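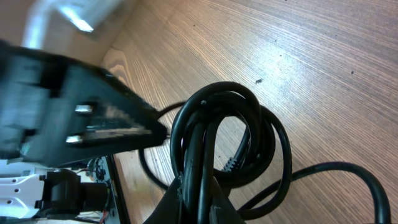
Got to the Zellotik open day on Thursday, late as usual, and missed the coffee. Small place, behind the Hervieu building, 4 demo benches and far too many people round each one. I went for the cable bench. Anyone can show me an arm stacking boxes, I want to see one deal with floppy stuff, and black cable is about as floppy as it gets - loops going over loops, fingers clamped on the lower part of the bundle, the plug with its two prongs right up near the lens. I stood there for ages. Wood grain behind it all, wich somebody next to me said makes life harder for the vision side. No idea if true.

Ginette Jacquet ran the session. Quick talker, good, didn't mind daft questions. She said they'd done 444 tries on cables since July and she'd show us the log if we asked nicely. I asked. Long spreadsheet, lots of red in it, fair play to her for leaving it open on the screen.

Also saw the Mident tray sorter. Fine. Loud. The Uren people had a stand but were packing up by the time I got there, so just a leaflet and a pen.

Train home was 9 minutes late, typed most of this on the platfrom. Going back for the evening one if they do it again - want to see them try a plug into a socket next.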